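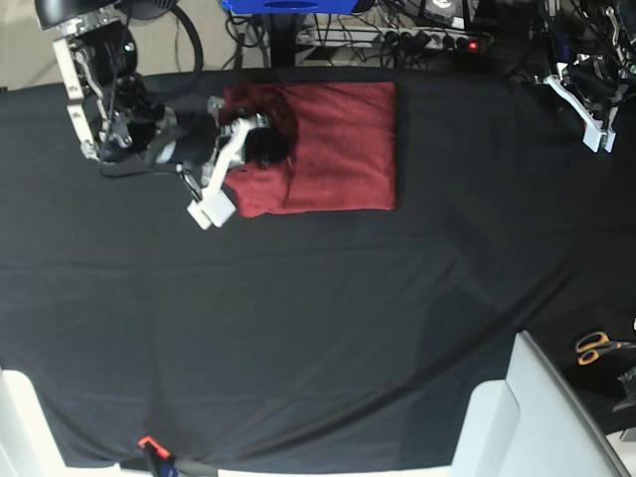
I came to Horkbridge by the early train, in April, with eleven other people from small laundry and textile companies in our region. The visit was arranged by Prarnen, the association we all pay our fees to, and the subject was a research group that teaches robots to handle cloth. I work in the planning office of a rental linen service, so I am no specialist in robots. I write this report for the colleagues who could not travel, and I ask them to forgive my English where it is not smooth.

The building is a ten-minute walk from the station, behind the bus garage. There was coffee, and then a talk in a room that was too warm. The talk was longer than the program promised, but I was glad of it afterwards, for without it I would have seen only a machine moving slowly over a table.

The group calls its method Tian. As I understood it, the problem is as follows. A robot can be taught to fold a cloth when a person guides it through the task many times and the computer learns from these recordings. This works well as long as the cloth lies in the way it lay during the teaching. When it lies differently, the robot makes a small mistake, the mistake gives a shape it never saw before, and then the next movement is worse. Every one of us who has trained a new person at the folding station knows something similar, but a person stops and shakes the sheet out. The robot did not have this habit.

With Tian, the recordings are of another kind. The person who guides the robot does not only show good folds. In a large part of the recordings the cloth is first brought into disorder on purpose, and the recording begins from there and shows how to come back to a state from which folding is possible. They name these parts "recoveries". In their present collection there are 2871 recordings, and 540 of them are recoveries only, with no finished fold at the end. I asked if this was not a waste of working time, to record something that ends without a folded cloth. The answer was that these are the recordings they would give up last.
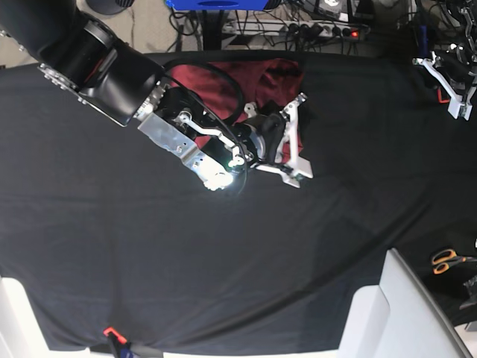

We went to the laboratory in two groups, as the room is small. The robot has 2 arms, and each ends in a gripper with white plastic fingers. They stand over a big table with a black cloth on it, and this black cloth is held at the front by an orange clamp. One of our members asked why black, and we heard that a plain dark cover makes the edge of the work cloth easier to find for the cameras. Our tables at home are white and our linen is also white, so I wrote this down with a question mark.

The work cloth was dark red. A laboratory worker crumpled it by hand before each trial, and I think she tried to be fair, for some heaps were easy and some looked to me very bad. Then the robot began. It is slow. I had read this before, but to stand beside it is different. It goes to a place, lowers the fingers, closes them, waits a little, lifts. Several times it took hold of a fold, lifted it a hand's width and put it down again in almost the same place, and I could not see what was won by this. The worker said that such small movements come from the recovery recordings, where the human teachers also did them, often without noticing.

Our group saw 4 trials. In three of them the cloth was a rectangle at the end, with one side less neat than I would accept from our staff. In the other trial the robot gripped two layers where it needed one, pulled, and the whole cloth came along. It tried again from the new position, and again, and after that the worker stopped it. She did not hide this or make a story of it, and wrote the result in her list like the others. For me this was a good sign about the numbers they had shown us in the warm room.

For comparison they also ran the older program, the one trained without recoveries. It was given a heap of the same sort, and it moved with more speed and more confidence — and folded air. The fingers closed beside the cloth and the arm carried nothing across the table. It continued with the next step as if the first had succeeded. Of course one run proves little, but I understood the talk better after it.

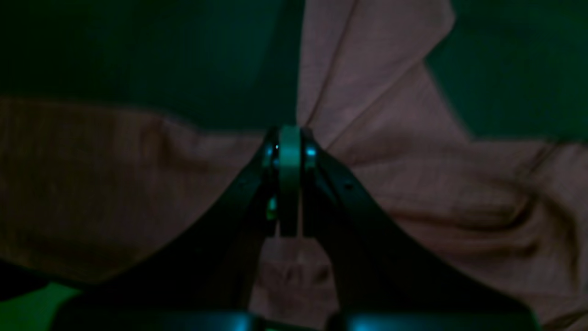

A question which took much of our time was what the small cameras at the wrist are good for, when there is already a view from above. The group tested the method with them and without them. From above, they said, the computer can plan where to go, but the last two fingers' width before the grip are decided by the near view, and with thin cloth this is where most mistakes are made. Without the wrist cameras the recoveries helped much less. I did not write down the figures, and the handout gives them only as a graph with very small letters.

After lunch there was an hour for discussion. A member from Sterkeck, where they wash mostly work clothes, wanted to know about buttons and zippers. They have not tried this. I asked about damp linen, as ours comes warm and a little damp from the machine, and this too they have not tried, but they noted it and asked me what weight our sheets have. I have promised to send them a box of rejected pillowcases and hand towels. If someone in the warehouse can put aside such pieces, with the stains or small holes, please tell me before the end of the month.

On price and time to market we received no answer, and I believe there is none yet. The handout is in my office, in the green folder on the shelf by the door.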